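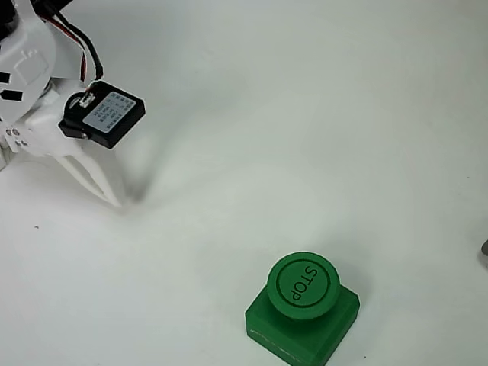 *Last changed: 7 March 2022*

Got to the shop early and wiped the table down before starting anything. The window side is still drafty, so I kept my coat on for the first hour. The Bunier order came up again in my notes — I owe them a reply on the delivery and didn't send it. I ate lunch at the bench and read through the Datgate pages I skipped last week, all 15 of them.
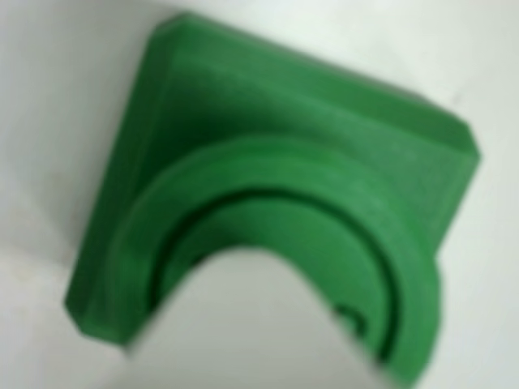

I want to stop changing the mount design every time I look at it. This is version 5, and versions 3 and 4 differ so little that I can't remember what I was after. The green one has the square plate with the corners taken off, and I like it better that way than with sharp points. The collar stays open on one side. I would still make the groove inside it a little wider, but that can wait until I've lived with this one for a few days. Wrote "leave it alone" on the box lid.

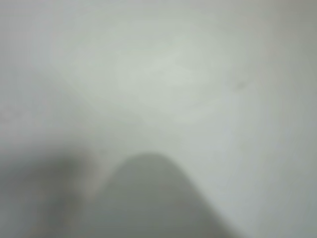
Page last edited 5:15 pm, same day

Swept up and put the small screws back in their jars. Two jars had the wrong labels, so I redid them. I need white tape and another pack of sandpaper from Plurnwood. Home by six. Soup, then the laundry I'd been putting off. Tomorrow I'll write to Bunier first thing — before coffee, or it won't get done.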